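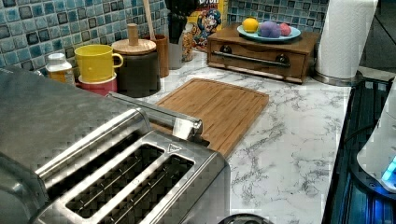 Toaster, bamboo board and blue mosaic tile share one stretch of counter.

Most kitchens have more counter than their owners think. The trouble is that the breakfast things get the best of it and then stay there all day. When we started looking at small kitchens for this issue, the toaster was nearly always the first thing we saw.

Start with the board. A bamboo board with a groove around the edge catches tomato juice and crumbs, and it can stay out if you use it every day. The Poladia board we tried in the office costs around 50 dollars. The Sesix is thinner and easier to lift with one hand - I would buy that one.

Then look at the back row. Canisters, a crock for wooden spoons and a couple of glass jars can stand against the tile, where they leave the front of the counter free. Mugs stack, two high at most. Anything you haven't reached for in 3 weeks goes in a cupboard.

A toaster and a toaster oven together take up a lot of room. If you keep both, put them at the same end and run the cords along the wall side.
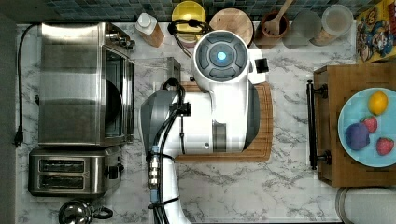
Cleaning up the tile

Small mosaic tile means a lot of grout. Wipe it with warm water and dish soap on Friday, and go over the greasy spots with a soft brush. Leave it 5 minutes, then dry it with a towel.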